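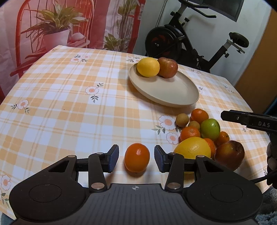

For two years I wanted to write something about how I keep fruit at home, and every time I started I thought it is too small a subject for a whole post. But my friend Menaka Saha wrote to me in May and asked why my lemons last so long and hers become hard like stones, and my answer to her was already longer than a postcard, so I decided to put it on the blog. It begins on the table, always on the same plaid tablecloth with the white flowers. I put everything out before I decide what goes where: the big grapefruit, the apples, the mandarins, two little longans. A lemon and one apple are already on the oval plate, and the rest waits its turn beside it.

When I was a child in Kereama, my grandmother had one bowl for all fruit and it stood on the cupboard all year. What was on the bottom of the bowl, we did not want to know. When I moved to Hunovport I bought a similar bowl and I made the same mistake for a long time. The bowl looked beautiful on the first day. After one week there was always a mandarin underneath with a soft green side, and its neighbors were already infected too.

Now I buy less and I sort it the same evening. My market is the small one behind the tram stop, where Milagros Alvarado has her stand. She lets me choose the pieces by hand, and she taught me to take a mandarin that feels heavy for its size. If the skin feels loose and light, like a coat that is too big, the inside is often dry. With a grapefruit it is the same. I do not look very much at the color anymore.

Apples I keep away from the others. They give off a gas when they ripen, and other fruit near them ripens faster too. I learned this from Brigitta Stöckli, my neighbor on the second floor, who grew up on a farm with apple trees and has strong opinions about it. If I have a hard pear or a green banana I use this on purpose and put an apple with it in a paper bag. Otherwise the apples go in the bottom drawer of the refrigerator, in a bag which is not completely closed. The green ones stay good there longest. The red ones I try to eat first, in my house they get mealy very quickly.

The lemon is what Menaka really asked about. I leave one outside, because I use it every day for tea and for salad, and I like to see it. All the others go in the refrigerator in a closed bag, and there they stay juicy for some weeks. In the open air a lemon loses its water and the skin becomes leather. If you have already cut it, put the cut side down on a small saucer and use it tomorrow.

Mandarins can stay on the table if you are a family who eats mandarins. We are. If there are too many, I put half of them in the cold and bring them out again the evening before, as I find that a cold mandarin has almost no taste.

Longans I did not know before last year. Menaka brought me a bag of them and I thought they were some kind of nut. You crack the thin brown shell with your nail and inside is a clear, sweet fruit around a dark shiny seed (do not eat the seed!). They dry out fast, so I keep them in a box in the refrigerator with a piece of kitchen paper. I never have many left to store.

I do not wash anything before I put it away, only before eating. This was hard for me, my mother washed everything at the door. But wet fruit gets mold much sooner, especially where the stem was.

And the grapefruit! I am the only one here who likes it. I cut it in half in the morning, go around each piece with a small knife and put nothing on it, no sugar. With the peel I sometimes make candied strips. For 300 grams of peel I take the same weight of sugar, and I boil the peel three times in fresh water before it goes in the syrup, otherwise it is too bitter even for me. Gwion Price asked me for this recipe already two times, so Gwion, now you have it, please save the page.

Next month come the first apricots and I have no system for apricots. If somebody has one, write it in the comments.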